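Equipment Purchasing for Sorting and Picking Cells: Frequently Asked Questions

Grosmont Shared Equipment Service
Last reviewed: August

These questions are the ones most often put to the Service by departments preparing a bid for a robotic picking cell. Applicants should read them before completing Form E2. Terms in capitals are defined in the Purchasing Handbook.

Who may apply for funding?

Any department or affiliated unit with a named Budget Holder may apply. Joint bids are welcome, but one department must be recorded as the Lead Owner and will be responsible for maintenance after the warranty period ends. Student societies should apply through their host department.

What does a standard cell include?

The Service funds a cell as a single item. A cell comprises one arm, one gripper, a pedestal or bench mounting, a controller, a fixed camera and the work surface. Computers used only for analysis are excluded and should be requested under the general IT allocation.

Should we buy the arm first and the gripper later?

The Service does not recommend this. The gripper affects the payload left for the object, the reach available over the work surface and the mounting height of the arm. Three bids last year had to be resubmitted after the gripper chosen at a later stage could not reach the bottom of the container. Where the final gripper is undecided, applicants should obtain quotations for two complete sets and submit both.

How should we budget for test objects?

Test objects and containers should appear on a separate line headed Consumables. They are inexpensive individually and are often left out for that reason, after which they are charged to teaching budgets in small amounts throughout the year. The Service allows up to 500 pounds per cell in the first year. Receipts are required for single purchases above 20 pounds.

A useful set mixes rigid, soft and awkward items. Balls, building blocks, tins, knitted cloths, rope toys and plastic packaging each place different demands on a gripper, and an order made up of one type will not show whether the equipment suits the intended work. 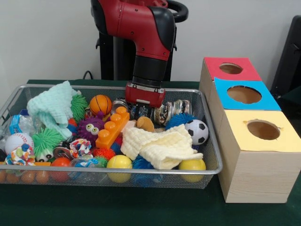
Containers should be ordered at the same time as the objects. The height and stiffness of the sides determine how closely the gripper can approach items near the rim, and the dimensions should be stated on the quotation. Units planning to sort objects into smaller boxes should allow bench space for these within reach of the arm.

How much space is required?

Please submit a floor plan showing the bench, the pedestal, the full reach of the arm and the position of any seating. Chairs used by operators must be placed outside the reach of the arm while it is running. Cable routes should be marked on the plan, including those between the wall and the bench. The Estates Office will not approve a plan that shows cables crossing a walkway.

Which suppliers may we use?

Heiskanen and Clastel are the two framework suppliers for complete cells. Quotations from either may be accepted without tender. Hatovby supplies benches, pedestals and guarding only. A department wishing to use another supplier must attach a written justification and allow additional time for review.

How long does the process take?

Applicants should plan for 12 weeks between approval and delivery. Installation is booked separately once the supplier has confirmed a delivery slot. Bids received by noon on a Tuesday are logged the same day.

Are running costs covered?

Only in part. The Service pays for the first annual inspection. Replacement gripper pads, additional test objects and software renewals are met by the Lead Owner. An annual sum of 200 pounds should be entered for gripper pads unless the supplier has quoted a different figure.

May a cell be lent to another department?

Yes, with the written agreement of the Lead Owner. The inspection record must travel with the equipment, and a fresh risk assessment is needed at the new location.

Whom should we contact?

Enquiries should be addressed to Natália Procházka, Equipment Planning Officer, Grosmont Shared Equipment Service. Please quote the E2 reference number if one has already been issued.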